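Gear Reviews | Baseball | Pitching & Throwing

Print this review | E-mail to a friend

Drenano Pitch Tracker: one season in

I throw batting practice and catch bullpens for a rec league team, and I've wanted a real radar unit for years. The gun we used to share read every fastball three miles an hour hot, so naturally everyone loved it. When it finally quit in March I talked myself into the Drenano, the little box that sits on a tripod behind the catcher and sends every pitch to your phone. It was $299. I winced and I bought it anyway.

Setup is easy. You screw it onto the tripod, tell the app how far you are from the rubber, and wait for a beep. The beep is awful (think smoke alarm with a cold), and there's no way to turn it down, but you only hear it once a session. After that it just runs. Velocity shows up on the screen before the ball is back in the pitcher's glove, and I never once had to stand there pointing anything.

I've logged 2,838 pitches on it so far. The speeds seem right to me! We borrowed a good handheld gun from the high school one evening and the two of them agreed within a mile an hour on nearly everything. Curveballs in the dirt were the exception. The Drenano sometimes misses those altogether, and if your best pitch is a curveball in the dirt, you're going to get grumpy.
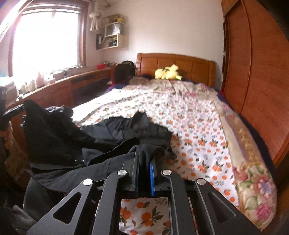
Prajapati wrote in after my first-look post to say the missed curves got a lot better once the tripod was dropped to knee height and moved back a couple of steps. I tried it and yes, big improvement, so thank you. The manual tells you to set it at waist height, and I wish it didn't.

Now the spin numbers. I want to love them, because spin is the fun part, but I don't trust them yet. One of our guys got a reading of 3,910 rpm on a slider that I can promise you did not slide. He took a screenshot and has shown it to everyone he knows. The very next pitch came up blank. For comparing one fastball to another on the same night it's fine, I guess – just don't go rebuilding anybody's grip over it.
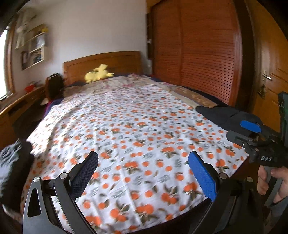 Battery life has been great, by the way. I get 2 full practices out of a charge, sometimes a bit more when it's warm out. Cold nights are harder on it, and in early spring I started bringing a power bank in my catcher's bag. The charging port sits under a rubber flap that already feels loose, so I'm being gentle with it.

The app is the weak spot. It's free for the basics, but the season charts are locked unless you pay for the Flatier plan, and I couldn't find that mentioned on the box. I paid for one month, exported everything to a spreadsheet and canceled. The charts are pretty, but I only ever looked at average velocity by inning, and a spreadsheet does that.

Would I buy it again? For a team, yes, especially if you split the cost. If you're one parent with one kid who pitches now and then, the handheld from Climaneck is cheaper and does speed perfectly well – you'd just need somebody willing to hold it. I like having both hands free for the mitt, and that's what I paid for.

Four stars. It loses one for the flap and the beep.

Tagged: radar, pitching, bullpen gear, rec league

Contact us | Copyright, all rights reserved | Back to top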